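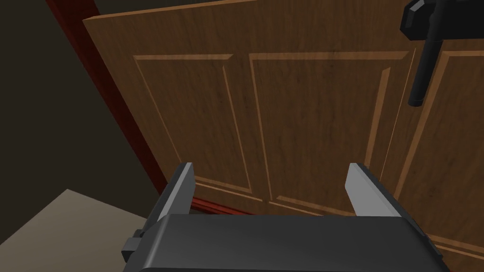

Repainting wooden furniture in a rented flat – do I need to ask?

I moved into a furnished flat in Flillport in June and the tenancy agreement says I must not "alter or redecorate the premises". The walls I understand. What I can't work out is whether that covers the furniture, mainly a wooden cabinet like the one at the top, which I would like to paint white. The deposit is 863 and I don't want to lose any of it. The letting agent is Tirkar and they take ages to answer.

2 answers

Kocabaş
Furniture on the inventory belongs to the landlord, so treat it the same as the walls. Email the agent, say which piece and what colour, and wait for a yes in writing. A phone call is no good if it comes to a dispute at the end. If they ignore you, send it again and keep both emails. I painted a chest of drawers without asking and was charged 85 for stripping it, plus the cost of new handles, which I still think was cheeky.

Also check the inventory. If the cabinet isn't listed, ask who owns it before doing anything – it may have been left by an earlier tenant.

Huda
Agree with the above. You could ask to have it put in storage and use your own, but some landlords won't pay for that. Sticky-back vinyl is an option but it pulled the varnish off mine so test the back first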